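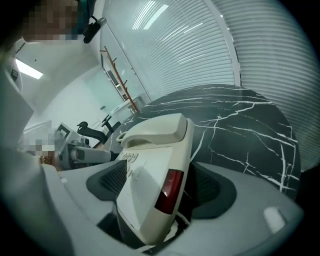 Home Explore Notifications Lists Profile More

Clonotdale Community Centre
The Centre will begin withdrawing its corded desk telephones from meeting rooms and common areas in June. This thread sets out which rooms are affected, what will remain, and how members may ask for an older set. (1/12)

The Centre holds 43 corded telephones. Most were purchased together when the east wing opened, and several have yellowed with age. They have served user groups well, and the decision to retire them was made after a review of line costs. (2/12)

Line rental for the meeting room extensions came to $1,305 over the last quarter. In the same period, 68 outgoing calls were made from those rooms. The Centre considers that this money is better spent on heating and on longer evening hours. (3/12)

Rooms affected in the first stage: the Ambrosio Room, the reading lounge, both craft rooms and the small interview room beside the main office. Telephones in these rooms will be disconnected at 9 a.m. on the first working morning of the month. (4/12)

Telephones that will stay: the front counter, the kitchen, the lift lobby and the first aid room. These sets will keep their present extension numbers. The red courtesy telephone by the main doors also stays and will continue to connect to the local taxi rank. (5/12)

User groups that list a room extension on posters, newsletters or enrolment forms are asked to replace it with the main office number before the end of May. Calls to a disconnected extension will be forwarded to the office for 60 days. After that, callers will hear a recorded message. (6/12)

Please do not unplug or move a telephone yourself. Some wall sockets are shared with the door intercom, and a set removed in the wrong order can silence the buzzer at the side entrance — this occurred twice during the winter program. (7/12)

Each set will be wiped down and tested on the office line before it is released. Handset cords will be checked for splits and keypads for sticking buttons. Sets that fail will go to electronic waste recycling through Zitus, together with the old adaptors. (8/12)

Working telephones will be offered first to members, at no charge and limited to one per household. A request form is available at the front counter. Please note that the sets are plain office models and that the Centre cannot advise whether they will work with a particular home service. (9/12)

Any working sets left after the member offer will go to the Clotano Players, who have asked for desk telephones for their props cupboard. The Centre is pleased to support the group's spring season in this way. (10/12)

Members who rely on a corded telephone while using the building, including those with hearing aids that work best with a handset, are encouraged to speak with the office. One set with an adjustable volume control will be kept for loan — it may be booked along with a room. (11/12)

Questions may be sent by reply to this thread or left at the front counter between 10 a.m. and 4 p.m. The timetable for the second stage, covering the upstairs offices, will be posted on this account in July. (12/12)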